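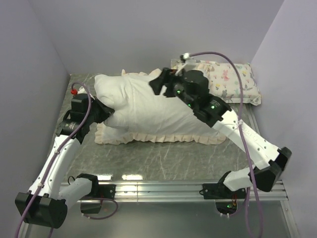

Pillow and bedding stuff, quick version. Typing this between loads so excuse the mess.

Washing pillows. Check the tag first. Most polyester and a lot of down can go in the machine, foam can't -- foam falls apart, spot clean only. Always wash 2 at a time, one each side of the drum, or the machine walks across the floor. Front loader is best. Top loader with a center post, stand them upright and use the gentle cycle.

Less soap than you think. Half of what you'd use for towels. Liquid, not powder. Extra rinse. If it still feels slick when you squeeze it, rinse again.

Drying takes forever. Low heat, couple of clean tennis balls in there, stop it every half hour and punch the lumps out by hand. Feels dry on the outside way before it's dry in the middle. Squeeze hard, smell it. Musty means back in. I once put one on the bed too early and had to throw it out a week later.

Yellow stains: soak in hot water with oxygen bleach, an hour or so, then wash like normal. Old ones won't come out all the way. Chlorine bleach made mine worse.

Getting a fat pillow into a tight case. Fold it in half the long way, hold the fold shut, push it in to the far corners, let go. Shake down from the open end. Works for king size too.

Ruffled shams -- turn inside out, button or zip them closed, cold water, mesh bag if you have one. Take out damp and pull the ruffle straight with your fingers while it's still wet, go all the way round. Saves most of the ironing. If you do iron, start at the outside edge and nose the tip up into the gathers. Do not press down flat accross the gathers, you get creases that stay till the next wash. Bit of spray starch on the ruffle only.

Sheets. Store the set inside one of its own pillowcases. Everybody says this and everybody is right. Label the shelf edge with masking tape, twin / full / queen, otherwise you unfold three to find one.

Fitted sheet keeps popping off? Probably shrunk, or the mattress topper is too tall for it. Measure mattress plus topper before buying. Deep pocket ones go up to 32 inches but thats for really thick beds, too much fabric bunches underneath.

Lint. Never wash bedding with towels. Clean the dryer screen before every load, not after, you'll forget after.

Musty linen closet: leave the door open for an afternoon, wipe shelves with white vinegar, let it dry completly before anything goes back. Bar of soap still in the wrapper on each shelf.

Comforters next time, mine is still at the laundromat.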